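Open day at the Stojanovska lab in Trirkthorpe, a thread. I have a lot of feelings about grippers now, sorry in advance 1/ 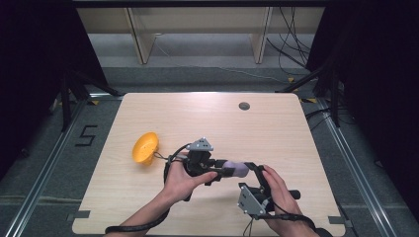 2/ Okay so, background. My neighbor Impi Rantala works upstairs from the lab and has been telling me since November that I should come see it when they open the doors. I finally signed up. Feb 5, 2024, one slot left, parking lot completely full, and I walked in with snow in my shoes.

3/ You get a sticker with your name and a visitor number. I was 78. The guy behind me was wearing a tie. For a robot open day! I respected it.

4/ First stop was a talk by Ketsara Ratanaporn, who runs the manipulation group. She was great. No slides for the first ten minutes, she just talked about how hard it is to pick up a thing with one hand, pass it to the other hand and put it down again. You do it all morning with your toothbrush and your keys and never think about it.

5/ Her group's project is called Plulby (I asked what it stands for, it doesn't stand for anything, somebody's kid came up with it). The idea is that a person does the job holding a gripper in each hand, and the robot learns from recordings of that. So you are kind of being the robot, with your own arms.

6/ And then they let us watch it up close. Black curtains on the sides, cables everywhere, and a table in the middle with a person working a gripper in each hand, passing a little lavender-gray egg-ish thing across. Two grippers nearly touching with this one small round thing between them. I held my breath like it was golf.

7/ The table had a big yellow-orange funnel thing lying on its side too, and there's a number 5 taped on the floor next to it. I would have played with that funnel all day.

8/ Then it was our turn! They had a practice pair for visitors. You'd think it would feel like using tongs. It does not feel like using tongs. It's more like wearing somebody else's hands over your hands. My brain kept wanting to use my fingertips and my fingertips were busy.

9/ I dropped everything. A sponge, a spool of thread, a plastic lemon. The lemon rolled under a cabinet and a grad student had to get it out with a yardstick. He was very nice about it.

10/ A girl in front of me, maybe nine years old, got hers across on the first try and then did it again going the other way. Her mom asked if they were hiring.

11/ Stuff I learned from bugging Ketsara afterward: handing over is way harder than picking up. The hand that lets go has to wait until the other one really has it. Let go early and it falls, let go late and you get a tug of war. I was strictly an early letter-goer.

12/ Also they've saved 1506 handovers on Plulby so far and she said she wants a lot more, with different people, because everybody moves differently. Lefties especially. If you're a lefty near Trirkthorpe you could be very popular.

13/ I asked if they keep the bad tries. They do, in a separate folder. My lemon is not in it, the visitor pair wasn't recording. Kind of disappointed!

14/ Second half was the arm demo in the next room. It did the same kind of pass, slower than a person, with a funny little pause in the middle as if it was thinking it over. It missed one, everyone went "awww," and it got the next 4 in a row. People clapped for a robot arm. I clapped the loudest.

15/ Somebody asked when we can have one at home to empty the dishwasher. Ketsara laughed and said wet plates are a whole other problem and she'd rather not put a year on it. I liked that answer a lot better than the ones you get in ads.

16/ Snacks report: coffee was weak, cinnamon rolls were excellent, gone in 30 minutes. Impi had hidden two in a desk drawer, so we were fine.

17/ They're doing another one at the Flulcombe building later in the year. You have to sign up on the lab's events page and the slots go fast. Wear short sleeves or something with tight cuffs, I kept catching my sweater on the handles.

18/ Been passing an egg from one hand to the other in my kitchen all evening with two pairs of salad tongs. Down to my last three eggs. Will report back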